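5.2 Inspecting and oiling the work surface

This section applies to light wooden tops in the Pirnby range. Use Lavora oil only. Other finishes may leave a film that prevents later coats from being absorbed.

CAUTION: Oily rags can ignite without a flame. Lay used rags flat outdoors to dry before disposal.

1. Clear the area to be treated and wipe it with a damp cloth, following the grain.

2. Let the surface dry overnight.

3. Check the seams between boards for crumbs and old oil. Clean them with a plastic scraper. Do not use a knife.

4. Check the knots. A sound knot is level with the wood next to it and does not move when pressed.

Variation in color from one part of the top to another is normal in untinted wood, as are small specks and curved grain marks. Do not try to sand them out. 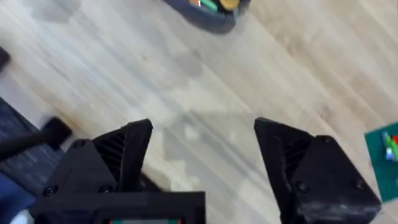
Figure 9. Pale boards with narrow seams and a brown knot. Warmer streaks at upper right.

5. Sand rough spots by hand with fine paper, along the grain — never across the seams. Remove the dust with a dry cloth.

6. Apply a thin coat of oil with a lint-free cloth. Work along one board at a time and keep a wet edge.

7. Wait 20 minutes, then wipe off all oil remaining on the surface. Oil left standing will turn sticky.

8. Repeat steps 6 and 7 the next day. Two coats are enough for a top in regular use.

NOTE: Keep water off the top for five days after the final coat. Light dry use is permitted after two days.

If a knot is loose or a seam has opened, do not apply oil. Mark the spot with Dolan low-tack tape and see Section 5.4, Filling and repair.

Section revised in April by Audrey-Anne Doucette.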